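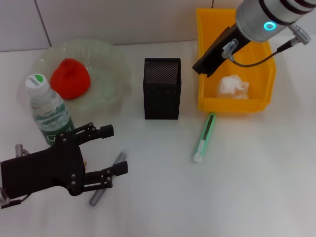

Woven to Last: The Table Linens of Drarnance

The linen weavers of Drarnance have supplied household tables for several generations, and their autumn collection continues that work with a heavier cloth than the town is known for. The new runners are produced by Skoma, a workshop founded by Yi-chun Cheung and Branislav Hubáček, and are available in 13 colors. Two of these, a dark plum and a muted gold, were developed from samples held in the workshop's own archive.

Each runner is hemmed by hand and washed before it leaves the premises. Mr. Hubáček oversees the dyeing, which was moved in October to a larger building on the Astgate road. "The old vats could not take a full length of this cloth," he explains. "We were obliged to dye it in halves and match the shades afterward."

Matching napkins are sold in sets of two. They may be machine washed in cool water and should be ironed while still damp. Ms. Cheung advises against fabric softener, which leaves a film on the fibers and makes them less absorbent.

Orders for the winter holidays will be accepted until Mon 4 December.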